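Larbridge Food Scraps Pilot
Progress report to the Dimitriou Fund, second installment
4th February
Prepared by Ute Lammers

Sorry for the short format, wanted this with you before the board papers close. Full accounts come separately from Katia Carbone.

Where we are

Signed up: 1729 households. Target for this stage was 1617 so we are over. Most of the late sign-ups came from the Ringate end of town, after the second letter went out in December. First letter did very little there. Second one was shorter, had the pickup day in big type at the top, and had the phone number on it, which the first one didn't (our mistake).

Actually putting scraps out is a different matter. Houses good, apartments poor. Same pattern as last time. Tenants tell us the kitchen caddy is fine but the walk to the shared bin is too far or badly lit. Two landlords have agreed to move the bins closer to the front doors. A third hasn't replied.

Contamination

Still plastic bags, mainly. Also coffee pods. Grallel, who take the material for composting, turned back one full load and accepted the rest with notes. They want bags gone altogether, including the ones marked compostable, becuase their process doesn't break them down in time. So we are switching to paper liners. Cost is higher per household than we budgeted, see money section.

Stickers on the lids helped a bit. Door visits helped more. Issa Khalaf did most of the visits and speaks Arabic and French as well as English, worth a lot in the Ringate blocks. We would like to keep those hours going through the next stage if at all possible.

Collection route

Changed once. The original loop had the truck crossing the rail line twice and it sat there waiting, every single round. New loop does the north side first. Driver happier, overtime down. Snow stopped one pickup completely and we ran it the next morning, no complaints logged except from the school kitchen, fair enough, they had a full cart and nowhere to put it.

School kitchens

All three on board now. Middle school slowest to start, kitchen manager changed over mid term and the handover notes got lost. Restarted with the new one. Milk cartons still going in with the food. Will do a short session with the lunch staff.

Money

Spent to date is in line with the plan apart from liners and the printing of the second letter. Liners will run over by $1000 before summer. We propose to cover that from the launch event line, which came in under. Need your OK in writing for the move. No change to the total.

Sorting lesson for schools

Draft is done, 19 classes booked. Colors kept simple so the little ones can manage: food, paper, everything else. Teacher sheet still needs an edit, too many words on it and the color key isn't settled. 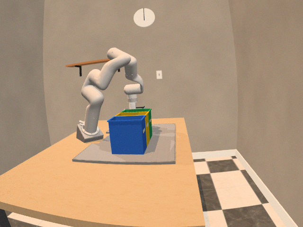

Grímur Laxdal wrote back on the draft that the color key has to match the carts people have at the curb, otherwise the kids go home and correct their parents wrongly, and that he would sooner see the lesson go out two weeks late than go out with the wrong key. Agreed. Key will be redone before anything is printed.

Next

Paper liners to all households, apartments first.
Chase the third landlord.
Lighting at the Ringate bins, asked the city, waiting.
Second round of door visits, subject to hours.
Talk to Grallel about a monthly contamination sheet insted of notes on each load.

Needed from you: the OK on the liner money, and a name for who signs off the lesson on your side. Kerstin Fröhlich did it last time but I understand she has moved to another program.

Ute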